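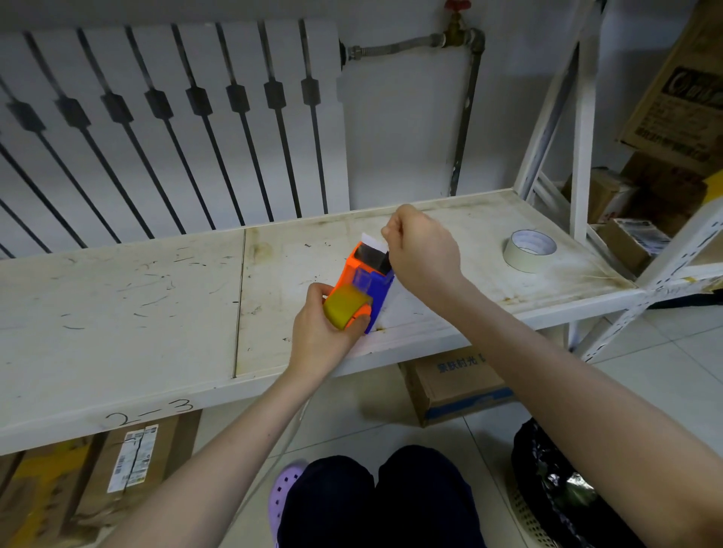 Packing and Taping: Your Questions

Welcome to the packing help page at Dungate. We send out a good many parcels from our Hemdale stockroom, and over the years customers, market traders and people clearing out a relative's house have written in to ask how we get our boxes to stay shut. We've gathered the questions that come up most often and answered them as fully as we can. Put the kettle on, some of these go on a bit.

Which tape should I use for an ordinary cardboard box?

Plain packing tape, the clear or brown sort, in the usual wide width. It sticks well to clean cardboard and copes with being slid in and out of vans. We get through 352 rolls of it between one stocktake and the next, and I'm still fond of the slightly yellow clear kind, which looks old-fashioned but seems to hold as well as anything else we've bought.

Can I use masking tape instead?

Please don't, at least not for closing the box. Masking tape is made to come off again, and it will, usually somewhere on the motorway. We do like to have a roll on the shelf though! It's lovely for labelling, for keeping a bag of screws fixed to the piece of furniture they belong to, and for holding two flaps down while you get the proper tape across them.

Do I really need a dispenser?

For one or two boxes, no, a pair of scissors and a bit of patience will do. For a house move or a stall's worth of stock I would buy one without a second thought. They cost very little, and you'll be spared all that scratching about with a fingernail looking for the end.

How do I load a new roll?

Everyone gets this wrong the first time, so don't be disheartened. Hold the roll up and find which way it unwinds, then push it fully on to the hub with the sticky side facing the way the box will be. Bring the end over the roller, under the guide if yours has one, and up to the blade. Hold the dispenser steady in one hand and pull a short length through with the other. If it runs freely and the sticky side meets the cardboard when you try it, you've done it. If the shiny side meets the cardboard, take the roll off, turn it round and start again.

Mind your fingers on the blade, by the way. Those little teeth are sharper than they look, and the ones that have been in use for years are no kinder than the new ones.

My tape keeps splitting into a thin strip. What am I doing wrong?

Probably nothing at all. It happens when the tape has a nick in one edge, or when it has been stored somewhere chilly and gone brittle. Go round the roll with your fingertip until you feel the split, lift the full width from just past it, and pull slowly until you've got a clean straight edge again. Cut off the bad bit and throw it away. Bringing the roll indoors overnight helps a great deal in November.

The end keeps dropping back on to the roll. Is there a cure?

This is the most common grumble of the lot. Check first that the tape is sitting behind the guide flap, as it's easy to miss. Then look at the tension: most dispensers have a knob or a nut in the middle of the hub, and if it's too loose the roll spins backwards as soon as you let go. A quarter turn is generally plenty. Too tight and you'll be hauling at it like a bell rope.

If you're putting the dispenser down for a while, leave a short tail standing past the blade so there is something to get hold of next time.
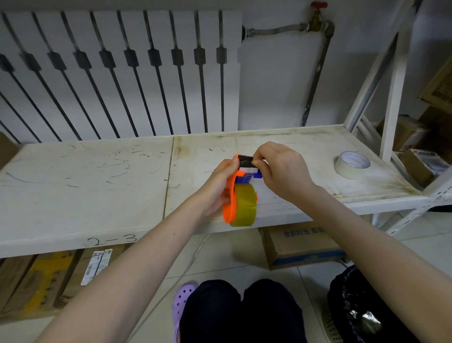 How many strips does a box need?

One along the centre seam, top and bottom, running a good hand's width down each side. For books, crockery or anything heavy, add a strip across each of the open ends so that the tape makes a letter H. Press it down firmly with the flat of your hand as you go.

Can I reuse old boxes?

By all means, we do it ourselves. Give the corners a squeeze, and if they feel soft keep that box for cushions and jumpers. Cover or peel off old address labels and barcodes, or your parcel may set off on somebody else's journey.

How do you mark your shelves?

With a black marker, straight on to the front edge. We tried the clip-on holders from Keogh and they were very smart, but they kept getting knocked off by elbows.

Do you sell tape and dispensers?

We do, alongside the Flerkance range of boxes. Ask at the counter in Hemdale, and if you bring your old dispenser with you we'll gladly show you how to thread it.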